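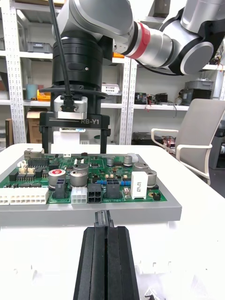
Svenja Hauser had been trying to write the letter to her aunt for most of the spring, and every evening she got as far as the weather and stopped. It wasn't that she had nothing to say. She had far too much, and it all wanted to come out first, like children at a classroom door. Her mind went wandering off to anything that would have it, to the price of plums, to a green circuit board sitting in its shallow gray tray on a white table, as patient as a cake waiting for the oven, and she thought how nice it must be to have all your connections laid out like that, where a person could follow them. Then she put the kettle on, which was how most of her letters ended.

Search stories and poems Go

The aunt was Verena Zwahlen, and she had left the village of Flallden after the quarrel over the orchard. There were 40 trees in that orchard, and Svenja's mother had wanted to sell them and Verena had not, and each had said a thing across the supper table that couldn't be picked up again afterward. Svenja was a girl then, and what she remembered best was the soup going cold and her uncle Vinzenz buttering the same slice of bread over and over until it tore.
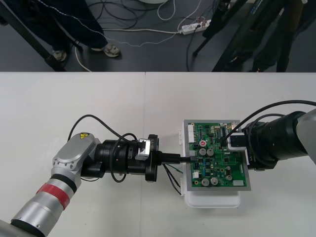
Now her mother was gone, and the orchard (never sold, after all that!) had come down to Svenja, along with the ladder and the leaking shed. She didn't know whom to ask about pruning. She didn't know whom to ask about forgiving people, either, and it seemed to her the two jobs wanted the same sort of steady hand. A family table has a line down it even when you can't see one. She would have liked hers better if it had been plain to the eye, like the thin seam where two white panels are pushed together, with one big silver arm reaching in from the left and another from the right and a single green thing held between them. Her mother and Verena had reached in just that way, and for them it had been trees.

So on the next wet evening she skipped the weather altogether. "Dear Aunt," she wrote, "the old pear by the gate is in flower and I'm afraid of doing it harm. Would you come?" She walked it down to the mailbox in her slippers before she could think better of it, and got her feet soaked, and didn't mind one bit.
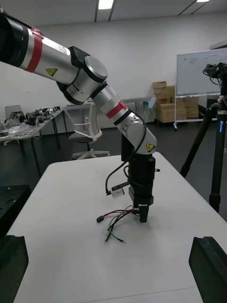 Red bands and a bend at the elbow.

No answer came that week, nor the one after. Svenja washed the curtains in the spare room and told herself they had needed it. She bought a second good cup. When the bus from Prekano finally let someone down at the corner, one afternoon in May, she was up the ladder with her hair full of petals, and she knew the hat before she knew the face -- the same brown hat, or its daughter.

"You're holding that saw like a spoon," said Verena, and put down her suitcase in the wet grass.

They worked until the light went. They talked about canker and about string and about what had become of the Munteanu boys, and the supper table never came up. It sat with them all the same, and by dark it had grown a good deal smaller.

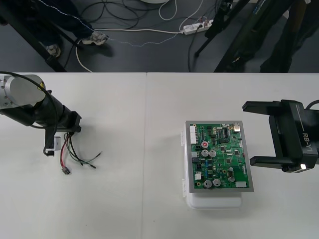
Vinzenz told them, when they brought him a jar of the pears that autumn, that he had always known she'd be back, that a woman doesn't carry off the key to a shed she is finished with. Verena went pink to the ears. Then she opened her handbag and laid the key beside the jar, and asked whether there was any bread in the house, and would he please let somebody else do the buttering.

Home Stories Poems Letters Contributors Back to top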